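Serpil Karakaya
I am learning to bake sourdough since July and I want to write down what I understood, maybe it helps another beginner. Small thread.

1/ My starter lives in a glass jar. I feed it at 8 in the evening with the same weight of flour and water. In the first days it smelled like nail polish and I almost threw it away. My neighbor Necati told me to wait. He was right.

2/ Temperature was my biggest mistake. The recipe says 4 hours for the first rise, but that is for a kitchen at 26 degrees. Mine is colder in the morning, so I need closer to 6.

3/ I use the bread flour from Dağdelen, 80 percent white and the rest whole wheat. With more whole wheat my loaf becomes heavy. Maybe I will try again when my hands are better.

4/ Shaping: wet hands, little flour. I watched the same video 14 times and I still make a flat side.

5/ The night in the fridge is worth it. The taste is more sour and the cold dough is much easier to cut.
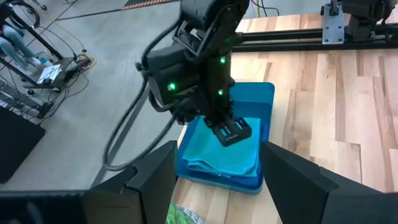

6/ Please wait before you slice. I know, it is difficult. My first loaf I cut after ten minutes and the inside was like glue. Now I leave it 2 hours.

7/ One question for experienced people: how do you keep the crust crisp on the second day? Paper bag makes it dry, plastic makes it soft. Chiyo says to put it cut side down on the board. I will try it on Monday.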